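Sorting and Packing Away: Why We Put Things in Bins

Think about the last time you tidied your room. You probably had a pile of things on the floor and somewhere for them to go. It might have been a drawer, a tub or a shoebox. People have used containers to keep things together for a very long time, and most of us use them every day without giving them much thought.

What is a bin for?

In Australia we often say "bin" when we mean the rubbish bin. A bin can also be any open box that holds loose things. Shops keep screws in bins. Farmers pick apples into bins. At school you might have a bin for coloured pencils and another for glue sticks.

An open bin has no lid, so you can see what is inside and reach in quickly. The walls stop things rolling away. If the walls slope, the top is wider than the bottom, and small things tend to slide down towards the middle where they are easier to grab.

What are bins made of?

Plastic bins are light and cheap, and they come in lots of colours. Cardboard is fine until it gets wet. Metal bins are made from flat sheets that are cut and then folded, a bit like folding paper. They are heavier and noisier, but they can take a lot of knocks. Drop a block into a metal bin and you will hear it!

Two bins are better than one

Sorting is much easier with two bins. One holds the things you still have to sort. The other holds the things you have finished with. You take one item at a time from the first bin and move it to the second.

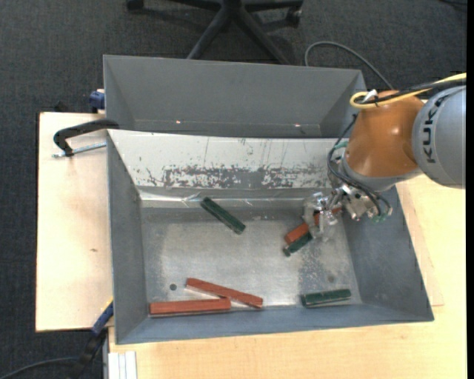 You can sort by colour, by shape or by size. Suppose you have long red bars and dark green blocks mixed together. Sorting by colour is simple, as you can tell red from green at a glance. Things lying across each other are trickier, so start with a piece that is on its own or on top of the others.

Try it yourself

You will need two empty boxes and some building blocks in 2 or more colours.

Tip all the blocks into the first box and give it a gentle shake.
Choose one colour.
Move only that colour into the second box, one block at a time.
Swap colours and try again with your eyes closed. What can you sort by now?

Words to know

Container: anything that holds other things.
Sheet metal: metal that has been made flat and thin.
Sort: to put things into groups that belong together.

Written by Sointu Karppinen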